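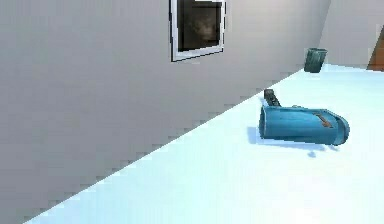

Ex-spouses showing as current partners on biography pages

Status: Solved
Area: Profiles, relationship box
Product: Ko profile manager
Site: Presico celebrity biographies
Priority: High

Original report

Hi everyone! First off, we love the new relationship box. Readers love it too, and the pages look so much better with the dates lined up next to the names (the old version just ran everything together in one long line). But something has gone very wrong with the marriages.

A reader wrote in this morning to say that our page on the lead of Curnton has her still married to her first husband. They split up before the show even started! The article text on the same page has it right. It talks about the divorce, the quiet year after it, and her second wedding in Burkport. Then you look at the box next to it and there's the first husband, listed as "Spouse (current)", and the second one isn't there at all.

We thought it was a typing mistake, so we opened the profile in Ko and checked the record. The record is fine. First marriage has a start and an end. Second marriage has a start and no end, just as it should. We hit Save anyway, cleared the page cache and reloaded. Same result.

Then we looked at the rest of the Curnton cast, and a couple of them are wrong too, in the same way. A supporting actor who has been single since his divorce now has a wife again. One of the producers is back with a fiancée from long before the show.

What we expected: the box shows the latest relationship, with earlier ones folded underneath.
What we get: the box shows an earlier relationship as the current one, and anything after it is missing.

Steps to see it:

1. Open any Curnton cast member's page while logged out.
2. Compare the relationship box with the "Personal life" section.
3. Open the same profile in the Ko editor and look at the Relationships tab.

Please help, because this is the kind of mistake people get really upset over, and fair enough!

First reply from Ko support

Thanks for such a clear report, it saved us a whole round of questions. We can see the same thing on the public page, and we agree the record behind it looks right. So the trouble is somewhere between the editor and the page.

Could you try the following and tell us what happens?

Turn off the "short box" setting under Display and reload one of the bad pages.
Change one small thing in a bad profile (a middle initial will do), save it, and see whether that change reaches the page.
Pick a profile that was added to the site recently and check whether its box is correct.

Please don't edit any marriage dates just yet. We'd like to keep them as they are until we know what's going on.

Reply from the profile desk

Done, done and done!

Short box off: no change. The wrong husband just has more room.

Small change: the middle initial showed up right away. So the page is clearly talking to Ko for some things. Birth name, hometown, height and early career are all up to date. It's only the relationship box that's stuck.

Recent profile: this one is interesting. We added a singer from Burkport not long ago and her box is completely empty, even though her record has a marriage in it. We hadn't noticed because an empty box is hidden on the page. We just figured the template was leaving it out.

We also tried a very old profile, a retired game show host who was one of the first people we ever wrote up. His box is perfect. Every marriage, every date, all in order. Lovely page, too, if you've never read it.

Checking the template

Since the older profile was fine and the newer one was blank, our first guess was the template. Presico switched to a new page layout in March, and the old pages kept some of their old code. We put the game show host on the new layout in a test copy. Still perfect. We put the Curnton lead on the old layout. Still wrong. So the layout is off the hook, and we're glad, since a lot of care went into it.

Next guess was the rule that picks the "current" partner. It reads 3 fields: start date, end date and type. Type can be marriage, engagement or relationship. We wondered whether a blank end date was being read as "ended", which would explain the second husband going missing. We tested it by adding a made-up end date to her second marriage in the test copy. He still didn't appear. Whatever the rule was doing, it never got to see him.

That was the clue! The rule was working with what it had been handed, and part of the list was missing before it ever arrived.

Looking at the export

Ko doesn't read relationships straight from each profile. It keeps them in one shared list, since a marriage usually belongs to two pages, and it sends that list to the site in an export. Most of us on the profile desk had never seen this export (it's tucked away under Settings, then Feeds, then Linked people), so it was a fun afternoon poking around in there.

We opened the last file and scrolled to the bottom. It had exactly 1000 rows. We ran it again and got exactly 1000 rows again. Nice round numbers in a log always make the hair on your arms stand up.

The Presico list is well past that size now. The export was sending the first batch, in the order the rows were created, and stopping there without any warning. The status light even said "Complete", in green.

It also explained why the problem looked so strange from page to page. When an editor records a divorce, Ko doesn't change the marriage row. It adds a new row that closes it. So a star whose marriage went in early and whose divorce went in late had the wedding inside the file and the divorce outside it. As far as the page could tell, they were still happily married! The single actor got his wife back that way, and the producer got his fiancée. The Burkport singer's rows were all past the cutoff, so her box had nothing to show. The game show host was entered so long ago that all his rows made it in.

One more question from Ko support

Before we change anything, can you tell us whether you have "send in parts" turned on for that feed? It should be on for any list this long. With it on, the export sends one part after another until it gets to the end.

Reply from the profile desk

It's off. We're fairly sure it was on before the move to the new layout, because the setup notes from back then say so. Our guess is that the feed was rebuilt from the default settings during the move and the box was left unticked. We haven't touched it yet and are waiting for your go-ahead.

Go-ahead from Ko support

Please go ahead! Turn it on, save, then press "Send everything" and not "Send changes". The second button only looks at rows edited since the last export, and the missing ones haven't been edited. 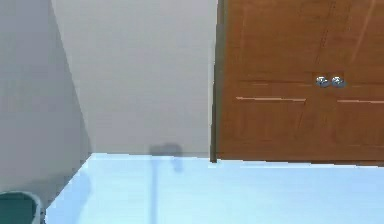 Fix and follow-up
Posted by the Presico profile desk
August 2, 2019

It works! We turned on "send in parts", pressed "Send everything" and watched the parts go through. The Curnton lead is married to the right man again. The supporting actor is single. The singer from Burkport has a relationship box for the first time, and it looks great.

Once the full list was in, we compared the old and new versions of every page. The relationship box had changed on 472 profiles. That's a lot more than we were ready for, but plenty of those were blank boxes that filled in, and those hadn't told readers anything wrong. The ones that worried us were the pages with a partner marked as current who wasn't. We've been reading through those by hand, box against article, and the box now agrees with the text on nearly all of them.

Where they still don't agree, the cause is an ordinary editing slip and nothing to do with the export. More than 30 profiles had a breakup mentioned in the article that was never entered in the Relationships tab. Good to find them! We're fixing those as regular edits and they don't need to hold up this ticket.

A few things to know if you run a people site on Ko and have the same trouble:

Check the bottom of the export file before you touch any profile. If the row count is suspiciously even, look at "send in parts" first.

Don't fix wrong boxes by typing over the dates. One of our editors had added a second copy of a divorce to try to push it through, and when the full list came in, that page showed the same couple divorcing twice. Deleting the extra row and sending again cleared it up.

Clear the page cache after the export has finished. We cleared it too soon the first time and had a nervous few minutes with half the cast still showing their old partners.

If a married couple both have pages, check both. They share a row, so they should match. One of ours didn't, and it was only the cache on his page being slower to catch up than hers.

We also wrote back to the reader who spotted the mistake. She has followed the Curnton lead since her stage days and knew the date of the Burkport wedding by heart. She sent us two small corrections for the "Early career" section while she was at it, both of which checked out and are now on the page.

Note from Ko support

So happy to hear this! Great digging on your end, especially the test with the made-up end date, which pointed us in the right direction. We've asked for two changes to the export page: a warning when a list is longer than one part and "send in parts" is off, and a status light that doesn't say "Complete" when rows have been left behind. No release date for either yet.

Can we mark this one as solved?

Reply from the profile desk

Yes please! We'll open a separate ticket about sorting engagements above marriages when both start in the same year. It's a tiny thing and it can wait until next week.

Ticket closed.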